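Zetudano: two-handed kitchen demonstrations for robot learning

README, September release

Hello, and thanks for downloading! Zetudano is a set of first-person recordings of people doing small kitchen jobs with both hands, made for training robot policies that have to use two arms at once. It was put together by Ayodele Lawal, Halima Okonkwo and Relu Cârstea, and it goes with our paper on grip-role labelling in the Vosmont workshop notes.

What we were after

Most of the policies we trained before this treated the two arms as equals. Ask them to pour and both grippers would drift towards the kettle. People don't work like that. One hand holds and the other moves, and the holding hand is busy the whole time even when it hardly shifts. We wanted labels that say so. Each clip therefore carries a role track for each hand (hold, move, reach, rest), plus the object it is touching.
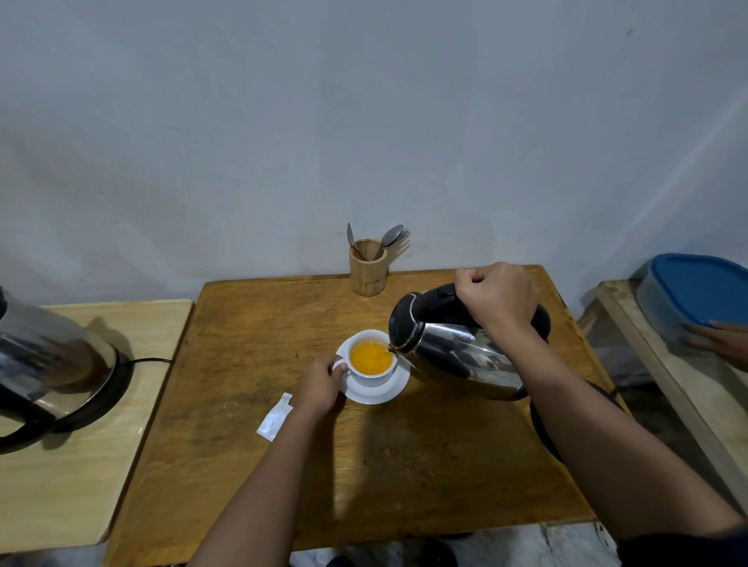
Vosmont Workshop Notes, vol. 9, p. 40

Tea pouring is our favourite task by a long way. The left hand is on the cup's handle, thumb pressing on top, and gets the label "hold". The right hand has the kettle tilted by its top handle and gets "move". With those two labels switched on during training, the policy kept its left gripper on the cup in 40 of our test pours, and we were jumping up and down — the old version let go early nearly every time.

Tasks

There are 13 tasks: pouring, stirring, opening sachets, putting lids on tubs, sorting cutlery and so on. The full list is in tasks.txt. Tables are left as they come, crumbs and stains included, and other people's hands may reach in from the side. Those hands are marked "other" and should not be given to the policy as actions.

What is in the folder

clips/ holds the video
roles/ holds one role file per clip, with the same name
objects/ holds the object names, in plain text
splits/ holds our train and test lists

Please use our splits if you want to compare with the paper. Kayode Nwosu's loader, Prollar, reads all four folders and will tell you if a role file is missing.

Known problems

Steel kettles are hard work. The shiny body reflects whatever is near it, and our hand tracker sometimes finds an extra hand in the metal. Adesuwa Okoro corrected the ones we spotted, but please write to us if you find more.

Role changes are marked by eye. Two labellers can disagree by a few frames on when "reach" turns into "hold", so don't lean on the exact moment.

There are no left-handed pourers yet. We would love some! Mirroring the clips works fairly well for stirring and badly for anything with a spout.

Coming next

Olatunji, the follow-up set, adds force readings for the holding hand — early runs look very promising for lids.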